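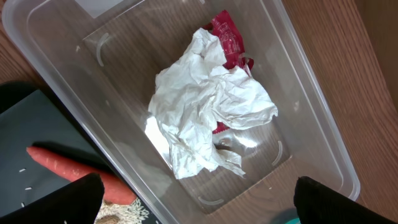

Kalevi Juntunen thinks the town should have left the bins alone. He told the Luden council as much on Tuesday's agenda sheet, in pen, in the space marked for parking complaints. 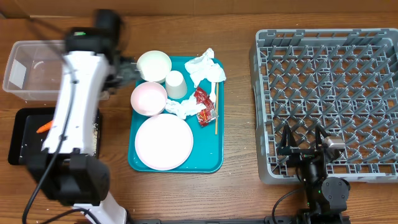 Dishes and food waste on a wooden tabletop.

Luden's new food scrap pickup starts in October, and 296 households have signed up so far. The town had hoped for 354, a figure it reached by a method it has declined to share. Each home gets one lidded pail, a magnet for the fridge and 14 pages of rules, four of them on eggshells.

Tea bags are allowed if the staple comes out. Paper napkins are allowed. Glossy paper is banned, and that includes the rules.

The hauler, Troltari, will empty the pails once a week before 7 a.m. and take the contents to the compost yard on Okoro Road. Residents can collect finished compost there in the spring, up to two buckets each, with proof of address.

Nicanor Tlapale, who runs the sign-up desk at the library, said most questions so far have been about smell. "I tell them it's the same garbage they have now," he said.

Sign-up is open until the pails run out. The town ordered 100 more last week.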